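Quem somos

A Uresora começou numa garagem emprestada, com uma bancada, dois candeeiros e uma quantidade de pilhas usadas que ninguém da família sabia bem onde deitar fora. Andavam pelas gavetas da cozinha, pelos bolsos dos casacos, pelo fundo das caixas de brinquedos — e um dia resolvemos juntá-las todas e tratar do assunto como deve ser. A conversa passou para os vizinhos, dos vizinhos para a escola da rua de cima, e quando demos por isso já tínhamos gente a tocar à porta com sacos na mão!

Hoje somos uma pequena empresa de recolha e triagem de pilhas domésticas, com oficina em Trornora e um segundo ponto de entrega em Tazi, aberto desde maio. Recebemos quase 800 quilos por ano, vindos de casas, lojas, salas de aula e de um ou outro sótão que esteve fechado tempo de mais. Não é muito, comparado com o que fazem as empresas grandes, mas passa tudo por uma mesa, e gostamos que assim seja.

O trabalho em si é simples e pede paciência. As pilhas são separadas por tipo e tamanho, vemos se há sinais de fuga ou de ferrugem, e as que ainda podem ter carga vão ao medidor antes de seguirem caminho. Usamos tabuleiros de plástico, fáceis de lavar e de mudar de sítio, e procuramos ter poucas pilhas de cada vez em cima da mesa, para se lerem os rótulos com calma.

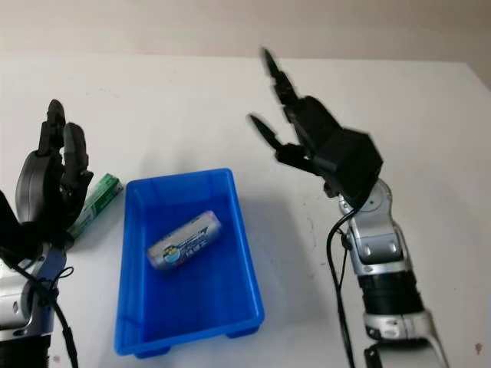
Página alterada pela última vez em maio

O tabuleiro azul já faz parte da casa. No centro da mesa branca, com uma pilha de invólucro branco-prateado lá dentro e uma verde do lado de fora, mostra bem a escala a que gostamos de trabalhar: uma pilha, depois outra, e os rótulos à vista.

Com o tempo fomos juntando outras coisas à triagem. A mais querida é a Cindska, a nossa oficina para escolas, que dura 2 horas e em que as crianças aprendem a distinguir uma pilha recarregável de uma que não o é, a proteger os polos com fita antes de as guardar e a escolher em casa um lugar seco para o frasco das usadas. Costumam fazer perguntas muito melhores do que as nossas respostas, e já mudámos a sessão 4 vezes por causa delas.

Quem quiser trazer pilhas pode aparecer em Trornora durante a manhã ou deixá-las em Tazi, à tarde, num saco transparente ou num frasco sem tampa metálica. Se alguma estiver inchada ou a verter, pedimos que nos avisem antes de a trazerem — explicamos com todo o gosto como a acondicionar. E se vierem só para ver a oficina, também são bem-vindos, há quase sempre café feito.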